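What Is a Credit Score?

Have you ever lent a friend your favorite book? If it came back on time with no jelly on the pages, you probably said yes the next time. And if it never came back at all... well, you thought harder about it! Banks do the same kind of thinking when people ask to borrow money, and they use a number to help them. The number is called a credit score, and once you know how it works you'll start hearing about it everywhere.

First, what is credit?

Credit means getting something now and paying for it later. When a grown-up buys a car with a loan, the bank pays the car dealer, and the grown-up pays the bank back a little every month. The extra money the bank charges for this is called interest. You can think of interest as rent you pay for using somebody else's money.

Meet Pluston

Let's imagine a town called Pluston. Jianhua wants to open a bike repair stand there, and she needs $390 for tools. She borrows it from the bank and promises to pay it back in small amounts. Every time she pays on the right day, the bank writes it down. Those notes are sent to a company that collects them from lots of banks and stores. The whole pile of notes is her credit report.

A computer reads the report and turns it into a score. A high score means "this person usually pays on time." A low score means "be careful." Pretty neat for one number!
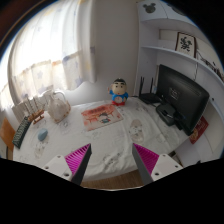
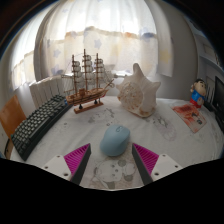 What makes a score go up or down?

Paying on time is the big one. Borrowing only a small part of what you're allowed to borrow helps too. So does having a long history, and that's why a person who has just started can have a low score, or no score at all, without doing anything wrong.

Missing payments pulls a score down. Asking lots of different banks for loans in a short time can do it too, because it looks like you might be in a hurry for cash.

Does being rich give you a high score? Nope! How much money you earn isn't part of the usual score. Somebody with a small paycheck who always pays on time can beat somebody with a giant one who forgets.

Can a score be wrong?

Yes! Say Janaka lives in Pluston too, and a late bill from another Janaka lands in his report by mistake. He can ask to see his report, point out the error, and have it checked. Grown-ups in the United States have a right to do this, and it's a great habit.

Try it at home

Borrow 2 dollars in play money from someone in your family. Agree on the day you'll pay it back, and write it on paper with both your names. Then switch places and be the bank. Would you lend to you again?

Words to know

Loan: money you borrow and promise to return.
Interest: the extra you pay for borrowing.
Credit report: the record of how you've borrowed and paid.
Lender: the person or bank the money comes from.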